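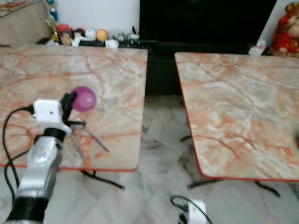
Why can't we just shove the two tables together and be done with it, someone asked at the end of last session. Fair question, ran out of time, so it goes first here.

Short answer: you can, if the tops are level. Often they aren't. Folding legs settle differently on a hard floor, and tile or polished stone shows it up fast. Put a cup over the join and it rocks. So either close the gap completely and check with your palm, or leave a proper gap and treat them as two tables. Halfway is the worst choice.

HOSPITALITY BASICS, Stitstead evening course
Unit 4: laying up on small square tables
Room 1081, bring handout back next time

1. Before anything goes down
- Legs fully open, catches clicked. Push the top sideways, see if it walks.
- Wipe the top, then wipe the edge band. Everybody forgets the edge band.
- Patterned tops (marble look with colored veins) hide crumbs and smears. Look across the surface from low down, not from above.

2. Width per person
- Allow 600 mm. Hutchins reading says the same, see their chapter on cafes.
- Square table = two facing, four only if it's drinks and no plates.
- Splayed legs eat knee room at the corners. Sit down and try it yourself before you put a guest ther.

3. Basic lay, no plate
- Spoon and fork side by side, handles toward the guest.
- Cup upright, behind the cutlery, where a sleeve won't catch it.
- Hold cutlery by the handle, cup by the lower half. Fingers off the rim.
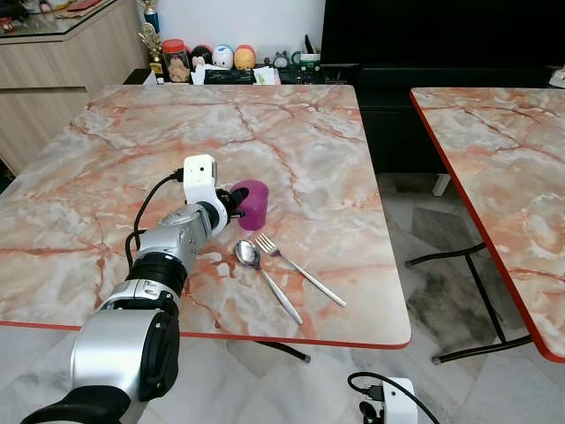 - Stainless marks easily. Polish with a dry cloth, last thing, after it's been counted out.
- Plastic cups are fine for practice. Light though, so a spoon put down too hard will knock one over.
- Same lay on every table, same side, same angle. Check from the door.

4. Timed practice
Full room is 40 places. Work in pairs, one lays, one checks, then swap. Don't run, the floor is slipery when it's just been mopped.

Homework: Pristier workbook p. 87, all of it. Draw your own layout for two square tables with a gap between them, show where the legs are.

Pimidard cloths and napkin folds moved to Unit 5.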